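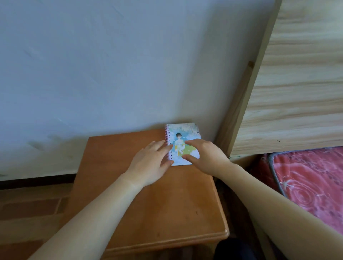 How to check your vaccination record before a long journey, and fill the gaps

Every year in April our small travel health desk at Liem becomes busy with people who fly in two weeks and do not know which vaccines they have had. I was the same when I moved country. My own card was in three languages and one page was missing. I wrote these steps for our visitors, and later my colleague Sekar Goh asked me to put them on the site, so that she can send one link instead of typing the same e-mail again.

These steps are for adults who are generally well. If you are pregnant, or take medicine that weakens the immune system, go directly to step 5 and speak with a doctor or nurse first.

What you need

A sheet of paper or a spreadsheet, your passport, any old health booklets, and the phone number of every surgery where you were registered. Set aside one quiet evening for the first two steps. The answers from surgeries will come later.

Step 1. Write down where you have lived

Begin with your birth and go forward. For each place write the town, the years and the name of the doctor if you remember it. Schools are also important. In many countries the school nurse gave vaccines and the family doctor never received the information.

Do not worry if the years are not exact. "Primary school, second or third class" is enough for a clerk to search.

Step 2. Collect the papers you already have

Look for childhood booklets, military papers, letters from an employer and the yellow international certificate. Ask your parents or older relatives by telephone. Copy each vaccine into your list with four columns: name of vaccine, date, dose number, where given. Copy the name exactly as it is written, even if you do not understand it. Combined vaccines have different names in different countries, and a nurse can translate them later. If you translate yourself, you can make a mistake which is difficult to find.

Please be careful with dates. 03/04 is March in one country and April in another. Write the month in letters.

Step 3. Ask for the missing records

Send a short written request to each surgery. A text like this usually works:

"I was a patient with you between these years. Please send me a copy of my immunisation history. I attach a copy of my identity document. My name at that time was..."

The last sentence is for people who changed their name after marriage, or whose name was spelled differently. Vilhjálmur Oddsson, who wrote to us after a long search, was registered in one town without the accent and in another with his first name and family name exchanged. Both records were complete, but the first search did not find them.

If the surgery has closed, ask the local health authority who keeps the files now. Wait a reasonable time and then call. In my experience the middle of the morning is the best moment, after the first wave of patients.

Step 4. Compare your list with the advice for your destination

Open the official travel health page of the country where you live now and find your destination. Usually there are two groups: vaccines that everybody should have up to date (tetanus, diphtheria, polio, measles) and vaccines that depend on the place and the kind of journey. Mark each one on your list with "have", "do not have" or "not sure".
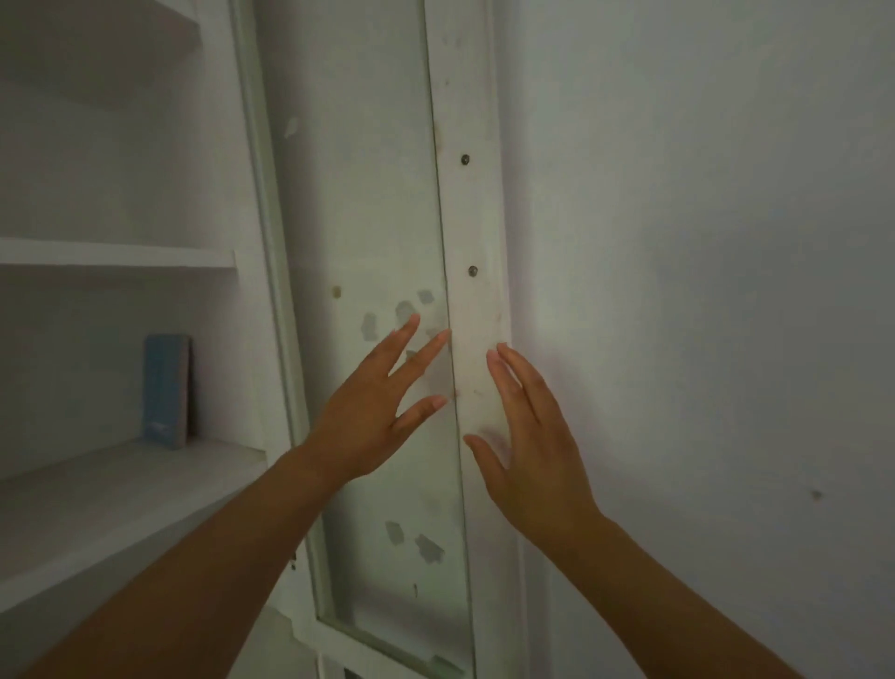

Be strict with yourself about "not sure". A memory of a sore arm is not a record. On the other hand, one dose with a clear date is valuable even when the others are missing, and for many vaccines the course can be continued from the point where it stopped. The nurse will decide this with you.

Check also whether your destination asks for proof at the border. For yellow fever the certificate becomes valid only ten days after the injection, so a late appointment can spoil the whole plan. Look at the countries where you change planes too.

Step 5. Book the appointment

Six to eight weeks before departure is good. Some vaccines need several doses with a pause between them. If you have less time, book anyway, as some protection may still be possible.

Bring your list, your route with the stops, and the names of all medicines you take. Say if you have ever had a strong reaction to a vaccine or a food. At our desk Wulan Rahman keeps Wednesday for people with short notice, but please ring before you come.

Step 6. Keep the new record safe

Photograph each page of the card on the same day. Send one copy to yourself by e-mail and give one to a person you trust. Keep the paper original with your passport.

Ask the clinic to inform your regular doctor. It does not always happen by itself when you go to a private or travel clinic.

Common questions we receive

I cannot find anything at all. Then the nurse may treat you as not vaccinated and start again. For most routine vaccines an extra dose is not considered dangerous, but tell the nurse everything you remember.

Can a blood test show what I had? For some diseases, yes, for example measles or hepatitis B. For others the test is not very useful. Ask before you pay.

Corrections to this page can be sent to Fergus Drummond at the Liem desk.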